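The Linen Shelf: What We've Learned About Folding Towels
From the Girard House newsletter, October 20, 2019

Back in April, when we reopened the guest rooms on the second floor, I promised in this column that I would get around to writing about the towels. Several of you were kind enough to remind me (one of you by way of a note tucked under the sugar bowl), and so now that the leaves are coming down and the house is a little quieter, I'm finally sitting down to do it with a cup of tea at my elbow.

It may sound like a small subject, and I suppose it is. But anyone who has opened our hall closet in the busy season knows what a stack of badly folded towels can do. You reach for one, three come with it, and the whole pile leans over onto the pillowcases. We have a shelf for the hand towels, a deep one for the bath towels, and a narrow one at the top that was built for hats, I think, and holds the odds and ends. Altogether there are 7 shelves, and until this summer no two of them were folded the same way.

Part of the trouble was the towels themselves. The white ones from Renero are thick and springy and want to pop open again as soon as you turn your back. The older Dritomo set has gone thin and will fold down to almost nothing, which sounds like a blessing until you try to stack anything on top of it. And then there are the tan and brown ones, my favorites, which hide the coffee stains and the hair dye and still look respectable at breakfast time. Everything below applies best to those, though I've had good luck using it on the rest of the closet too.

The first thing is to give the towel somewhere to lie. I used to fold against my chest, standing up, the way my mother did, and I can still do a pillowcase that way in my sleep. A towel does better on a table with a cloth spread over it. The cloth keeps it from sliding around, and you get both hands free for the corners instead of using one of them to hang on. 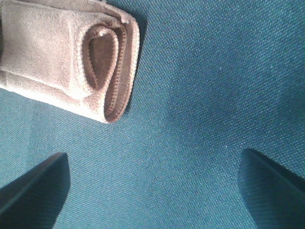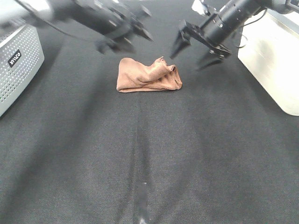
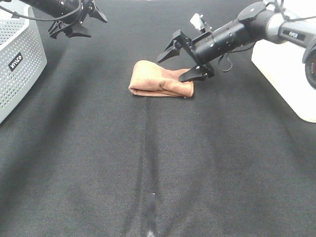
Tan and brown, folded and crumpled.

The second thing is to shake it out before you start, and I mean a good hard snap, the kind that makes the cat leave the room. A towel that has sat in the basket overnight remembers every wrinkle, and if you fold it that way you'll fold the wrinkles right in. Smooth it with the flat of your hand from the middle out toward the edges. If one hem has drawn up shorter than the other in the wash, give it a gentle tug until they agree, or come as close to agreeing as they're going to.

Then bring the two short ends together, and bring them together again. For a bath towel I finish by folding in thirds, tucking the hems inside so that only the smooth round fold looks out at you from the shelf. Hand towels I just fold in half once more and leave alone. I've tried rolling them, because they look so pretty rolled up in the Flodon catalog, but ours came undone every time somebody pulled one from the bottom, and somebody always pulls one from the bottom.

Stack them with the folds facing front, no higher than your forearm is long. Clean ones go to the back or underneath, so the same few don't get used to rags while the others sit there like good china — I'm guilty of this one, and I have the faded set to prove it. And please, if a towel is even a tiny bit damp, hang it over the rail by the back stairs and fold it tomorrow. The closet has no window and it doesn't forgive.

While I have your attention, a word about fabric softener. We've stopped using it on anything that has to dry a person. It leaves the towels feeling lovely and then they push the water around instead of drinking it up. Half a cup of plain white vinegar in the rinse does nicely, and no, you can't smell it afterward.

We could still use bath towels in darker colors if you happen to be clearing out a closet of your own. A worn hem is no trouble, as I have plenty of thread. The basket is just inside the side door, next to the boots, and the door is open most mornings until lunch.

Next time I hope to get to the fitted sheets, about which I have less to offer and a good deal more to say.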